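Gridness: The Complete Second Series (three-disc set)

All six episodes of the second series of Gridness, together on disc for the first time. The set runs 183 minutes across the first two discs, with the extras on a third. It follows on directly from the end of the first series, so anyone new to the show should start there.

The crew of the survey ship Bonov wake from cold sleep to find that their ship has been moved. The stars are wrong, the clocks disagree, and the relay station at Cladutis, which should be 17 years behind them, is answering their calls. Captain Hsieh wants to dock and take on fuel. Her navigator thinks the voice on the radio belongs to a man they buried in episode four of the first series.
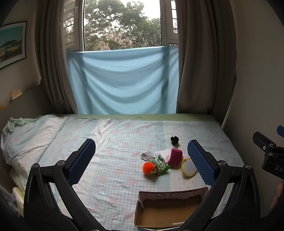 By Ngan-ling Hsueh
Last updated: August

The second series was made on less money than the first, and most of it takes place on three sets: the bridge, the long corridor and the station canteen. The model work is limited to the opening and closing episodes. What the series does have is a better script. The first two episodes are slow, but the story picks up once the landing party is split, and the last two play almost as one long piece.

Episodes three and five survive only as off-air recordings. They have been cleaned up for this release, but the picture is softer than on the other four and there is some hiss on the sound in the canteen scenes. The remaining episodes come from the original master tapes. Episode six includes around 22 seconds of footage trimmed from the old VHS edition, most of it in the airlock scene.

Discs one and two hold three episodes each. Disc three has a making-of feature, a reel of unused model shots, and a silent set of costume tests. There is a commentary on episodes one and six by Ho-yin Lu, who edited the series. He talks mostly about cutting around the missing effects shots, and he explains why the fourth episode ends where it does.

The booklet has been expanded to cover both series and includes the full cast list, the original broadcast order and a two-page story outline for the third series, which was never made. The outline gives away the ending of episode six, so leave it until last.

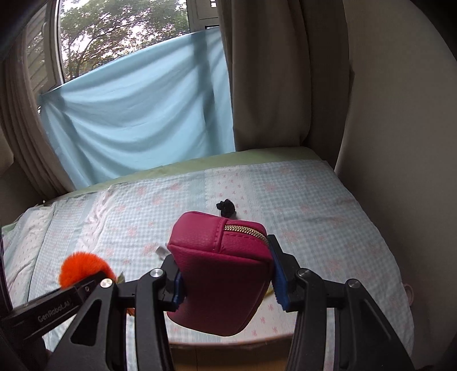 Are the episodes edited together into one long film, as they were on tape?

They are presented as six separate episodes with their own titles and end credits. The tape edition joined them into a single feature and dropped the recaps, and that version has not been included. A "play all" option on each disc runs the episodes in order, with the recaps left in.

Subtitles in English are available on all six episodes and on the making-of feature. The commentary is not subtitled. Sound is the original mono throughout.

Format: DVD, three discs
Region: all
Picture: 4:3, color
Booklet: 22 pages
Catalog number: 156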